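Retno Wibisono apologises for the kettle before she has even said hello. It is an old one, it whistles in something close to B flat, and over the years at least one of her players has tuned to it. We are in the kitchen behind the rehearsal room, it is a cold July morning, and she has already put out more biscuits than two people could sensibly eat.

She is here to talk about Drandano, the song cycle for women's voices and string quartet that she has been writing, on and off, since her daughter started high school. The recording comes out later this year on the small Moltamura label, and she still sounds a bit surprised by it.

“I never thought of it as an album,” she says. “I thought of it as the thing I did after the dishes. I'd write eight bars and go to bed, and then in the morning I'd cross out six of them.”

The words come from lullabies and work songs she collected from older women in her neighbourhood, most of whom had carried them to Australia from somewhere else and hadn't sung them in front of anyone for years. She visited 23 households in all, usually with a cake, and came home with far more than she could use.

“One lady told me she didn't know any songs at all, she was quite firm about it,” Retno says, laughing. “And then she sang for two hours! She'd stop and say, well, that one isn't really a song, it's only what my mother did when she was hanging out the washing. And of course those were the ones I wanted.”

Getting them down on paper was slower work. Some of the tunes slide between notes in a way that a piano won't help you with, and she didn't want to iron them flat for the sake of the quartet. The second movement, El Sherbiny, gave her the most trouble. It takes its title from the surname of the family who taught her the melody, and it went through four complete versions before she let the players near it.

“The cellist was very patient with me. She'd play it exactly as I'd written it and then she'd look at me – not unkindly – and I'd take the page home again.”

The choir has 30 singers, aged from 16 to well past retirement, and quite a few of them don't read music. Retno teaches those parts by ear, a line at a time, the way she was given them. She says it takes longer at the start and then saves you weeks, though she admits her altos may tell it differently.

I ask whether she worries about songs like these being changed by the concert hall, and she takes her time answering, turning her cup around on its saucer.

“I do, yes. I rang every family before we recorded and played them what we had. Two of them asked me to leave theirs out, so I left them out. The others mostly wanted to know why it was so slow.”

The full cycle runs for an hour, with a break in the middle, and she hopes to take it to a few country halls once the recording is done. In the meantime there is a new verse to learn by seven o'clock tonight, and she sends me off with the rest of the biscuits wrapped in a tea towel, which I have promised to post back.

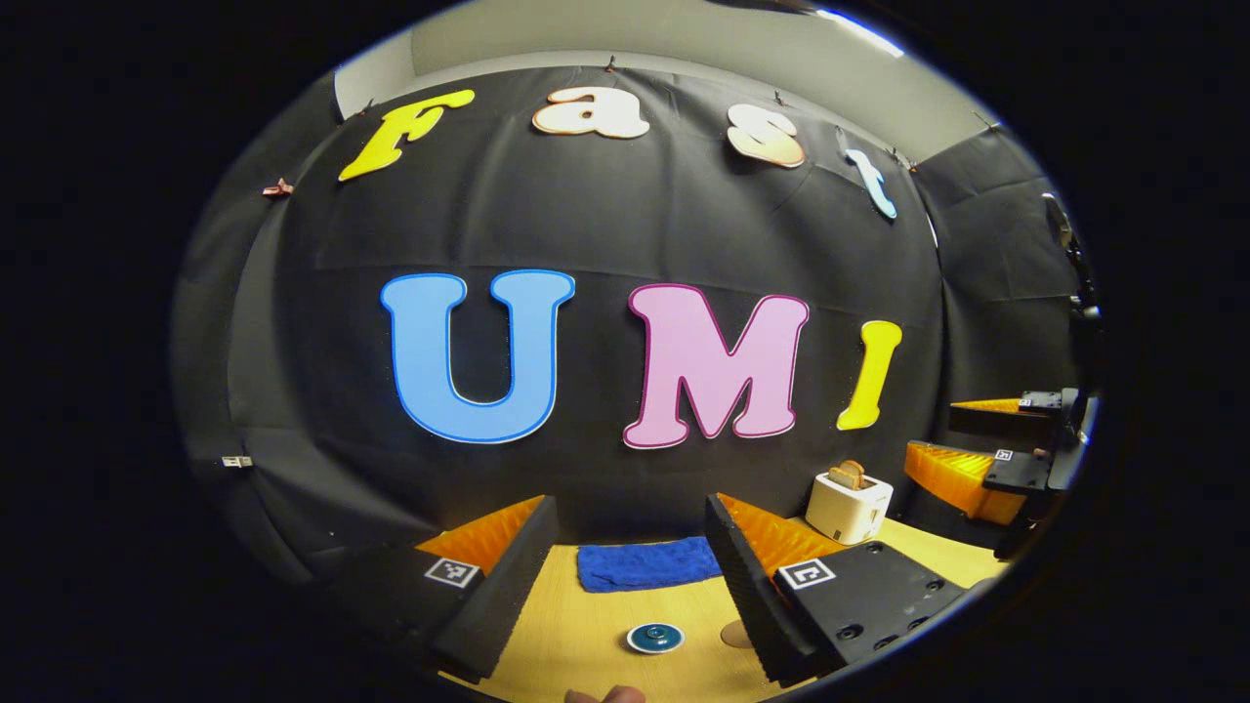

Colourful foam lettering on a black fabric backdrop.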